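Accueil > Dossiers > Robotique > Apprentissage par démonstration

Entretien — Manipulation et téléopération

Chez Lirnlow, la programmation des tâches textiles ne passe plus par l'écriture de trajectoires. Un opérateur exécute le geste, le système enregistre, un modèle est entraîné sur l'ensemble des enregistrements. Socorro Zapata dirige depuis avril l'équipe chargée de la collecte. Elle a auparavant travaillé sur la calibration de bras industriels chez Stonen, où les pièces, précise-t-elle, « étaient rigides et arrivaient toujours dans le même sens ».

Le projet en cours, baptisé Etergate, porte sur la saisie et le rangement de linge à l'aide d'une pince à deux doigts parallèles. Deux modes de démonstration coexistent. Dans le premier, l'opérateur saisit le bras et le guide à la main, moteurs en compensation de gravité. Dans le second, il le commande à distance depuis un dispositif maître, avec pour seul retour l'image d'une caméra fixée au poignet.

« Le guidage manuel donne des trajectoires propres en espace libre, indique Socorro Zapata. Dès qu'il y a contact, l'opérateur applique lui-même une partie de l'effort, et cette partie n'apparaît pas dans les commandes enregistrées. Pour le tissu, nous avons donc basculé presque entièrement sur la téléopération. »

Le jeu de données compte à ce jour 3 000 démonstrations, dont 578 obtenues par guidage manuel. Ces dernières servent surtout au pré-entraînement des phases d'approche. Une démonstration est rejetée si l'opérateur interrompt son geste plus de quelques secondes ou si la pince se referme à vide sans nouvelle tentative. Les reprises, elles, sont conservées. « Une saisie ratée puis corrigée contient davantage d'information qu'une saisie réussie du premier coup. Si on ne garde que les essais parfaits, le modèle ne sait plus quoi faire au premier écart. »

La configuration de départ est décrite par une fiche : support, nature des pièces, ouverture de la pince. Sur un support souple recouvert de tissu, les doigts sont ouverts et le linge, froissé, est laissé sur le côté.
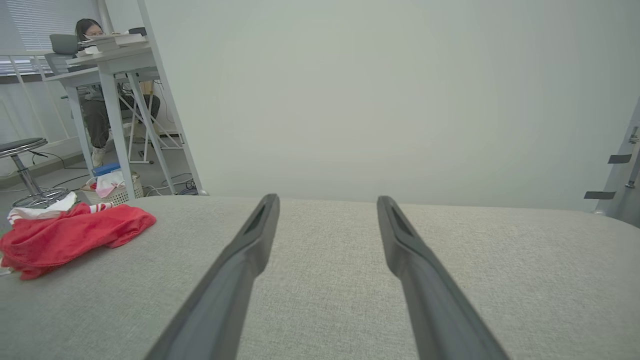 Crédit photo : Lirnlow / projet Etergate

« Un tissu rouge sur un revêtement gris, c'est un cas facile pour la segmentation, commente Socorro Zapata. La difficulté est ailleurs : un second tissu, blanc à rayures rouges, est en partie glissé sous le premier. Il faut décider lequel on prend, et le démonstrateur doit prendre cette décision de façon constante d'un essai à l'autre. » La consigne retenue impose de saisir d'abord la pièce supérieure, par le pli le plus proche de la pince.

L'arrière-plan n'est pas neutralisé. Les enregistrements ont lieu dans des bureaux occupés, avec du mobilier, des câbles au sol, des personnes à leur poste. Une première campagne, menée devant un fond uni, avait produit un modèle inutilisable hors de la cellule d'essai. Volodymyr Zinchenko, responsable de l'entraînement des modèles, attribue l'échec à la caméra embarquée. « Elle bouge avec le poignet. L'arrière-plan change donc pendant toute l'approche, et le réseau s'y accroche s'il est toujours identique. Varier les lieux coûte moins cher que d'augmenter artificiellement les images. »

La latence reste le principal défaut du poste de téléopération. Elle s'établit à 70 millisecondes entre la commande et le retour vidéo, valeur que les opérateurs compensent en ralentissant à l'approche du contact. Ce ralentissement se retrouve dans le comportement appris — le bras hésite au-dessus du tissu alors que rien ne l'y oblige. L'équipe rééchantillonne désormais les trajectoires en fonction de la distance parcourue, avec un effet que Volodymyr Zinchenko qualifie de « partiel ».

L'absence de retour d'effort est un autre point ouvert. Un capteur fourni par Bangash a été monté sur l'un des bras, et 266 démonstrations ont été enregistrées avec cette voie supplémentaire. Les résultats ne sont pas encore dépouillés. « Sur un support rigide, on sait tout de suite qu'on a touché, explique Socorro Zapata. Sur un support rembourré, la surface cède, et à l'image le contact se lit mal. Certains opérateurs appuient trop, d'autres passent au-dessus du pli. »

La formation d'un démonstrateur dure deux jours. Le premier est consacré au dispositif maître, sans enregistrement. Le second porte sur les consignes et se termine par une série relue essai par essai. Socorro Zapata ne recherche pas de profil particulier, mais évite de confier une même tâche à une seule personne : le modèle reproduirait ses habitudes, y compris l'angle d'attaque.

La prochaine version du protocole ajoutera le pliage, avec deux bras commandés simultanément. Le dispositif maître est en cours de modification et les fiches de départ restent à écrire.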